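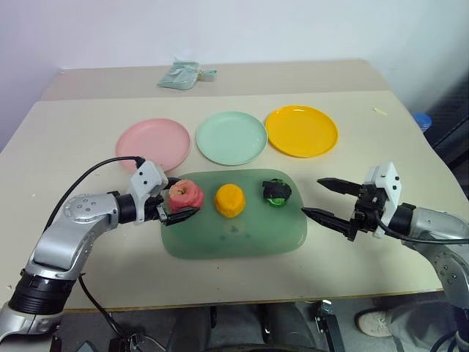
Start Projekte Werkstatt FAQ Kontakt

Suche: Suchbegriff eingeben …

Abgelegt unter: Werkstattprojekte / Zwei Arme, ein Tisch

Häufige Fragen zum Sortiertisch

Seit dem offenen Abend im August landen immer wieder dieselben Fragen in meinem Postfach, also sammle ich die Antworten jetzt mal an einer Stelle. Ich ergänze, wenn was Neues kommt (oder wenn ich was Falsches geschrieben hab, auch das passiert).

Was macht das Ding überhaupt?

Spielzeugessen von einem grünen Tablett nehmen und auf bunte Teller legen, jedes Teil auf seinen eigenen. Der Apfel gehört auf Rosa, das orangefarbene Teil auf Gelb, das grüne auf den mintgrünen Teller in der Mitte. Das klingt nach Kindergeburtstag, und ja, meine Nichte kann es schneller. Aber bis zwei Arme sich auf so einem Tisch nicht gegenseitig ins Gehege kommen, vergehen viele Abende!

Wer steckt dahinter?

Ich, plus die Leute aus der Gemeinschaftswerkstatt, die sich nicht rechtzeitig weggeduckt haben. Die Steuerung haben Josphat Mabula und ich zusammen geschrieben, die Verkabelung ist fast komplett von Nafula Kaijage. Das Projekt heißt intern Mandard. Fragt mich nicht, der Name stand eines Morgens auf dem Whiteboard und blieb.

Warum zwei Arme? Einer würde doch reichen.

Für drei Teile auf drei Teller, klar. Ich wollte aber von Anfang an, dass links und rechts gleichzeitig arbeiten können, der eine greift schon zu und der andere fährt sein Ziel erst an. Wenn das sauber läuft, kommen Aufgaben dran, bei denen man wirklich beide braucht: Tüte aufhalten und was reinlegen, Deckel abschrauben, solche Sachen. Bei der Tüte haben wir es schon mal probiert. Reden wir nicht drüber.

Wie entscheidet die Software, was wohin kommt?

Ganz schlicht über eine Tabelle. Die Erkennung liefert einen Namen und eine Position, in der Tabelle steht der Teller dazu, fertig. Die Teller selbst werden jedes Mal neu über die Farbe gesucht, man darf sie also vor dem Start verschieben. Währenddessen bitte nicht, das kann er noch nicht. Rosa und Gelb findet er praktisch immer. Mintgrün ist die Zicke, bei Abendlicht verschwimmt das gern mal mit dem beigen Tisch. Wir haben den Farbbereich inzwischen enger gestellt und machen die Deckenlampe an, seitdem ist Ruhe.

Kann er auch echtes Obst?

Theoretisch ja, praktisch hat mir Salim Khaemba das nach dem Pfirsich verboten. Die Greifer haben lange, spitze Finger, und die Greifkraft regeln wir bisher nur grob. Spielzeug verzeiht das. Wenn ich irgendwann Kraftsensoren an den Fingern habe, versuche ich es nochmal mit einer Mandarine.

Wie sieht das mitten im Durchlauf aus?

So ein Durchlauf besteht aus vielen kleinen Halten, an denen man gut nachschauen kann, was schon liegt:
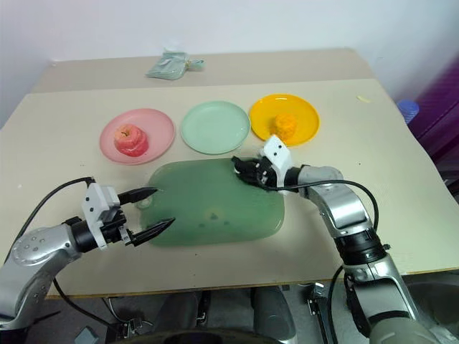 Foto: Werkstattarchiv Skeria

Der Apfel liegt auf Rosa, das orangefarbene Teil auf Gelb, der mittlere Teller ist leer. Am Apfel sieht man übrigens, dass er nicht ganz mittig liegt, und das ist völlig okay. Für mich zählt ein Teil als abgelegt, wenn es komplett auf dem Teller ist. Josphat hätte gern alles exakt zentriert, da streiten wir noch.

Warum das grüne Tablett, wenn auch ein Teil grün ist?

Sehr gute Frage, hat mir Thiện Hà auch gestellt, ungefähr so höflich. Das Tablett war da und hatte die richtige Größe. Grün auf Grün ist für die Erkennung natürlich doof, andererseits ist das dunkle Teil deutlich dunkler als die Unterlage, und damit klappt es meistens. Ein weißes Tablett würde die Sache einfacher machen. Mich reizt aber gerade, dass es so rum gehen muss.

Wie lange habt ihr daran gebaut?

Bis zum ersten vollständigen Durchlauf waren es 26 Abende, die meisten davon für die Kalibrierung. Der mechanische Aufbau ging dagegen fix. Wer so etwas nachbauen will: Plant für die Kabel mehr Zeit ein, als euch vernünftig vorkommt, und lasst an den Gelenken genug Schlaufe. Unsere erste Version war zu straff verlegt und hat uns beim Strecken den Stecker am Greifer rausgezogen. Zweimal.

Was hat es gekostet?

Die Arme sind gebraucht, dazu kamen Netzteile, Halterungen und Kleinkram. Meine Liste steht bei 1.920 Euro, Pizza nicht mitgerechnet. Die Teller und das Spielzeugessen fallen da wirklich nicht ins Gewicht.

Ist das nicht gefährlich?

Bei langsamer Fahrt ist es eher meditativ. Trotzdem: Wir fahren im Normalbetrieb mit 30 Prozent der Maximalgeschwindigkeit, es gibt einen Not-Aus, und keiner greift auf den Tisch, solange die Motoren Strom haben. Die Regel gilt auch für mich, und ich bin der Einzige, der schon mal ermahnt wurde.

Kann ich vorbeikommen und es sehen?

Gern! Freitag ab dem frühen Abend ist fast immer jemand da. Schreibt vorher Rehema Athumani über das Kontaktformular, sie hat den Schlüsselplan. Eigenes Spielzeugessen dürft ihr mitbringen, ich brauche dringend noch eine Banane, die sich nicht wegdreht.

Gibt es den Code irgendwo?

Noch nicht. Ich räume gerade auf, und in der Konfiguration stehen Kommentare, die erst mal raus müssen.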